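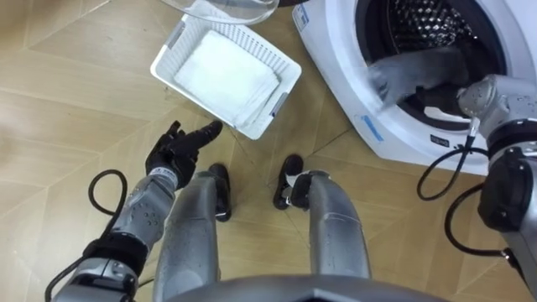 ### 3.2 The laundry corner and its floor

Most earlier work on household laundry studies the washing cycle itself: water, detergent, temperature. Much less is written on the short work between the drum and the shelf. In our survey of homes in the Skivent housing area, this work was named as the most tiring part of the laundry by 486 of the 3,249 persons who answered. For this reason we look in this section at the place where the machine is emptied, and at the basket which receives the cloth.

The laundry corner has a wooden floor laid in a chevron pattern. Such floors are common in the newer Skivent apartments, where the washing place is no longer in a separate room with tiles. The angled seams have one practical effect for our study. A basket has no line of boards to be placed along, and people put it down at any angle they like. Makorov already noted this for kitchen stools, but did not measure it. We recorded the basket position with respect to the machine and not to the floor.

The basket is of white plastic, with openwork sides. Its form is rectangular, so a towel which is folded once in each direction can lie flat inside. We preferred this type over a soft bag for two reasons. The rim stays at the same height during the whole unloading, and the towels that are already folded keep their shape when another piece is put on top.

The two machines stand in a tower, one front-loading unit over the other. This saves floor area, but it divides the work into two very different heights. For the upper unit a person can stay upright. For the lower unit the back and the knees must bend, and the basket has to be close to the opening (Figure 2). The open door also takes its own space at the side, and we therefore keep the basket away from the hinge.

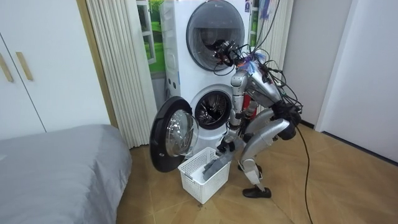
**Figure 2.** Unloading at the lower unit. The door is fully open to the left and a gray cloth is lowered into the basket.

Poirier recommends to put the basket directly under the opening, so that the pieces can be pulled out and fall in. We tried this at first, but small pieces often landed on the floor – mostly socks and face cloths. In the final protocol every piece is carried over the rim and let down. It is slower, and we accept this. The Clulley scale, with up to 3,000 points for a full load, was used to score the order in the basket after each unloading. Loads which were mixed by mistake were not scored and are treated separately in Section 4.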